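Shared Workshop Robotics – Session 4 Handout
Tabletop Pick Tests in Simulation
Notes: Châu Mai. Revised Apr 19, 2019.

4.1 Before you start

Load the Zadevgate dining scene and home the arm. The physics step stays at the default from Session 3. Anyone building the Adau table rig at home should measure the distance from base to table edge first and enter it in the scene file. An error of 15 mm there carries straight through to the grasp.

4.2 Approach pose

The target for this exercise is the small gray toy jet near the right side of the table. Bring the gripper above it with both fingers pointing down, then hold. Swept wings and twin tail fins make the bounding box a poor guide to grasp width, so take the width from the fuselage mesh. The gift box and the bowl stay in the planner as obstacles – do not delete them to get a shorter path. 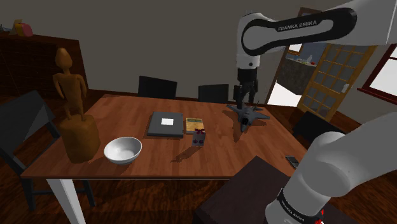
4.3 Descent and close

Lower at 11 mm/s until the fingertips are level with the fuselage centerline. Close with the force limit on. Log joint torques at 200 Hz from the start of the descent, and save one file per trial.

4.4 To hand in

Logs for four trials, plus the scene file if you changed it. Khôi Triệu has the conversion script for the Zurnden controller format. The bench version of this exercise runs in May.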